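Thread: White ceiling paint - flat or eggshell?

vina_irk
18/07/2022
So we finally closed on the house and I have a whole week off to paint before the rest of the furniture comes. Walls are white, ceiling is white, and I want to keep it all white because I love how bright it feels. My question is about sheen. The guy at the paint counter said flat on the ceiling, no exceptions. My sister did eggshell on everything and hers looks great?? I've got 90 bucks set aside for the ceiling and I'd like to only do this once.

trinex70
Flat. Eggshell shows every roller mark the minute the sun comes in sideways. I did mine in eggshell in March and I can count the laps from the couch.

Liette Beaudoin
I'm going to disagree with trinex70 a little. If your drywall is in good shape and you keep a wet edge, eggshell is fine, and you can wipe it down. We cook a lot (and fry a lot!) and flat paint near a kitchen turns into a mess you can't clean. What shape is your ceiling in?

vina_irk
Pretty good, I think? No cracks that I've found.

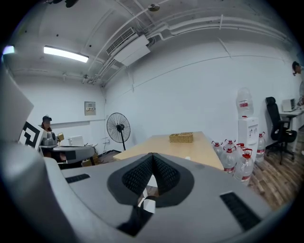
White on white, as it is now.

I was up on the ladder with a flashlight last night and found one patch by the light fixture where somebody sanded and never primed. Kitchen is a separate room, so no frying fumes to worry about.

trinex70
Then prime the patch or it'll flash through no matter what sheen you pick. And still flat :)

Rosaire Gagnon
I painted houses for a living until my knees quit. Flat on the ceiling, eggshell on the walls, same white if you like it. Liette is right about kitchens and bathrooms, but for a living room I wouldn't bother. Buy one decent 3/8 nap roller cover and skip the bargain pack - they shed.

Liette Beaudoin
Fine, I'm outvoted on the living room. I'm not budging on the hallway though. Kids touch everything.

vina_irk
They can't reach the ceiling, Liette! OK, going flat, priming the patch first. Does the primer need a full day to dry or can I paint the same afternoon?

Rosaire Gagnon
Check the can. Most of the latex ones are fine the same afternoon.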